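Reltdale Member Messaging
Scheduling, reminders and renewal campaigns for sports and recreation facilities

Overview

Reltdale is a hosted messaging system for indoor courts, rinks, climbing gyms and multi-sport centers. It connects to the facility's booking database, reads member and reservation records, and sends email and text messages according to rules set by the operator. It does not replace the booking system and does not process payments.

The standard license covers one facility and up to 1,000 active member records. A record is active if it has a booking, a league registration or a current pass in the last 14 months. Inactive records are kept in the archive and are not billed. They can be included in a win-back campaign at any time, and are counted as active only if the member books again.

How rules work

Each rule has a trigger, an audience and a message. Triggers are taken from the booking record: new registration, pass expiring, missed session, unpaid balance, open slot. The audience can be narrowed by age group, sport, home facility or date of last visit. Messages are written in the built-in editor or pasted in as plain text.

Rules run every 2 hours between opening and closing time. Open-slot rules are the exception and run as soon as a cancellation is recorded. When more than one rule applies to the same member on the same day, the rule with the higher priority is sent and the other is held until the next day. Operators who want both messages sent can turn this off under Delivery, Daily Limit.
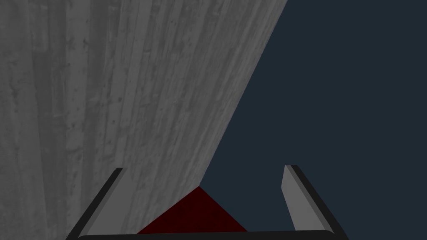
Team captains are handled separately from players. A captain receives roster and balance notices for the whole team, while players receive schedule changes only. If a captain is also registered as a player on a second team, both sets of notices are sent, each with the team name in the subject line.

Booking system connections

Wetent Court Manager: full connection, two-way. Opt-outs are written back to the member record.
Hallen League Desk: full connection, two-way. Version 49 or later is required for waitlist triggers.
Khoury Front Office: read only. Opt-outs are stored in Reltdale and can be exported.
Other systems: scheduled CSV import. Column mapping is saved after the first import.

Reports

The campaign report lists messages sent, delivered, opened and clicked, along with bookings made within 14 days of delivery. Bookings are credited to the last message the member opened. Staff bookings and comped sessions are left out by default - the setting is under Reports, Filters. All reports export to CSV.

Setup

Setup is done remotely by Madalena Carrilho and Amândio Azevedo. The facility supplies a read account for the booking database, a logo file, a reply-to address and the text of any existing renewal letters. A test group of staff addresses is loaded first, and no member receives a message until the operator approves the test.

We recommend against going live on a Saturday or during the first week of a league season. Facilities moving from another mailing service should export their unsubscribe list before closing the old account.

Included with each license

Hosted account with five staff logins
Email sending, no per-message charge
24 message templates (registration, renewal, league, camp, party)
One booking system connection
Telephone support during business hours

Optional

Text messaging, billed monthly by volume
Additional facility on the same account
Second language for templates (Spanish or Portuguese)
Extra staff logins, in packs of five

Ordering

Licenses run for 12 months from the go-live date. For multi-facility quotes contact Beatriz Brandão in sales. Technical questions about database access go to Benvinda Peixoto. Please include the name and version number of your booking system.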